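The Cult of the Clear Table

Every February the same advice comes round. Get rid of things, wipe the surface down, and your mind will follow.

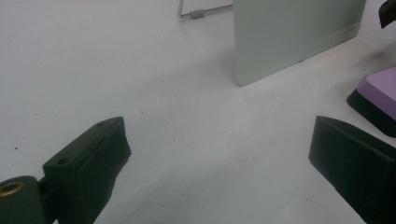
I have been reading decluttering books for a month now, and the claim at the heart of nearly all of them is that mess on a surface makes mess in the head. It is stated so often, and so calmly, that it took me three books to notice how little support it was given. One author offers a story about her sister. Another says that "studies show" and moves on to sock drawers.

I don't doubt that some people feel better after a tidy. I do too, for an afternoon. What I doubt is the rest of it: the calmer marriage, the better sleep, the promotion. Somewhere along the way a household chore was turned into a course of treatment, and courses of treatment can be sold.

Take the Proson method, which reached my part of the country last winter by way of a leaflet through the door. For £126 you get 2 home visits and a workbook. The workbook asks you to give each thing you own a mark for "weight", meaning how heavily it sits on you. My kettle did badly. I was tired that morning and I think the kettle caught the blame for it. When I tried the same page again after lunch, the kettle had improved a good deal and a perfectly decent lamp had gone to the bottom.

The visitor who came was pleasant and quick. She had clearly been in a great many kitchens. I asked her how many of her clients were still tidy a year on, and she said that most of them were "on the path". I asked whether anyone had checked. She said the path was different for everyone.

Kamil Mikuš has been clearing houses in Kemadstead for most of his working life, usually after a death or a divorce, and he has less patience with all this than I do. His yard is behind the old bus garage, and when I called he was pricing a row of dining chairs by kicking them gently in the legs.

"The tidy ones and the untidy ones, I can't tell you which were happy," he told me. "I've done houses you could eat off the floor, and the family won't stand in the same room."

He also pointed out something the books leave alone. The stuff has to go somewhere. Spring is his busiest time, and a fair part of what arrives is younger than the van it comes in: bread makers, exercise steps, storage boxes bought for the last big clear-out. He had a stack of those boxes by the gate, lids and all, and was asking £2 each. Greltton, the homeware chain, sells a very similar set of four for £69. They call it the Calm Range.

It would be easy to stop there and call the whole thing a racket, but that lets the rest of us off too lightly. Plenty of us want the promise to be true. A bare table looks like a life with nothing overdue. I have stood in shops admiring one and felt, quite strongly, that I would be a better correspondent if I owned it. Then I went home and failed to answer my letters on the table I already had.

There is a money side as well. Throwing out whatever you haven't used for six months is sound advice if you can afford to buy it again in the seventh. My grandmother kept string, jars, and the good half of torn sheets, and she kept them in a back room that would bring a modern visitor out in a rash. She used nearly all of it. Her neighbour, Mrs Dvořáček, borrowed the jars each autumn and brought them back full, which seems to me a better return than a low score for weight.

Could there be something in it all the same? Possibly. People who can't find their keys are late, and people who are late get cross. If someone showed me a proper comparison, with households followed for a few years and the untidy ones given an equally pleasant visitor to chat to, I would read it with interest. I did ask the Proson office if they had anything like that. They sent me a second leaflet and a discount code.

I have put the leaflet on the kitchen table with the others – under the lamp, which I've decided to keep.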